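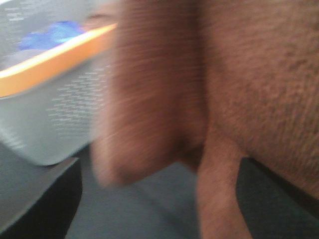 I've been through a lot of laundry baskets. Wicker ones that snagged my sweaters, a pop-up mesh one that sprang open in the car and scared me half to death, and a big canvas bag that flopped over every time I tried to drop a sock in it. So when my sister moved out and left me with zero baskets (she took both, which I'm still a little sore about), I decided to buy a decent one and a fresh stack of towels to go with it, and then live with them for a while before I wrote anything.

I ended up with the Braltano basket and a pack of the Salian microfiber towels. I paid for all of it myself. My neighbor Aravind Pillai has the older Braltano, and I'd borrowed it enough times that buying my own was starting to look like good manners.

## The basket

It's light gray plastic with an orange rim, and I love the orange more than a grown woman should. My laundry corner is all gray and white and kind of gloomy, so that stripe of color cheers me up every time I walk by. They sell it in plain white too, if orange isn't your thing.

The side has little round holes in it, and I was hoping that would help with the musty smell I used to get when gym stuff sat too long. I think it has? I still wouldn't leave wet towels in there over a long weekend. I did that once in the old canvas bag and I'm not going back.

Handles: good! They're openings right in the rim, and I can get my whole hand through with room to spare. When I carry a full load of jeans down to the basement the edges do press into my fingers a bit, so I switch to hugging it against my hip, and the rounded corners are nice for that. My old wicker one left marks on me.

What I don't like is that it doesn't fold or collapse. It is the size it is, forever. In my apartment it lives on top of the dryer when it's empty and on the bed when it's full, and if you have a small closet you should measure first. I also wish it came with a lid. There's a lid listed on the Cosov site (that's where I ordered), but it was out of stock when I bought mine and out of stock when I looked again last night.

## The towels

I was nervous about microfiber. The last set I had was the thin, squeaky kind that catches on every rough spot on your hands, and it made my teeth hurt just to fold it. These are so much better. They're fuzzy and soft, with a stitched border, and they feel closer to a blanket you'd put over a baby than to something for wiping down a car.

They dry fast, too. I hang them over the shower bar at night and they're ready by the time I get up, which my cotton ones never managed in the winter. As for soaking up water, I'd call them good once they've been washed a couple of times. Straight out of the pack they sort of pushed the water around my back and I was ready to return them. Wash them first! Skip the fabric softener!

The color is where I'd take a point off. I went for the brown, and depending on the light it can go dusty pink on me, or almost tan, or a reddish clay color. In the bathroom at night I'd swear I bought a different towel. I've come around to it, but if you're trying to match a rug or a shower curtain, order one and look at it in your own house before you get the whole set.

Folding them takes a little patience because the fabric is so floppy. I can't do the neat in-the-air fold my mother does. I lay mine flat, pinch a corner, pull it across, and then smooth the whole thing down with my forearm like I'm rolling out dough.

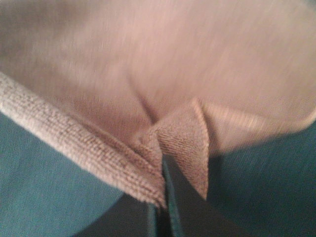

## After a lot of washes

I've been running the towels through warm water and low heat since I got them. No holes, no loose threads hanging off the hems so far. They did shed some fuzz in the first load, and I found it on a black T-shirt, so keep them away from your dark stuff at the start. One of them picked up a bleach spot from my face wash, and I can't blame Salian for that.

The basket has been dropped down the basement stairs exactly once, fully loaded. It has a scuff on the bottom now and that's it.
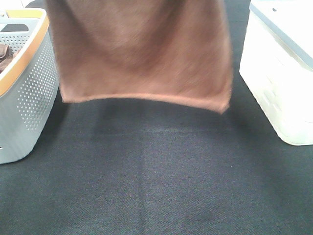 *Brown towel and the gray basket with the orange trim*

## Would I buy them again?

The basket, yes, today, and I'd get the orange again. The towels, yes for the feel and the drying time, with that warning about the color. My friend Jana has already asked me for the link to both, and she's pickier than I am.

If the lid ever comes back in stock I'll add a note about it.

Posted 4 February 2019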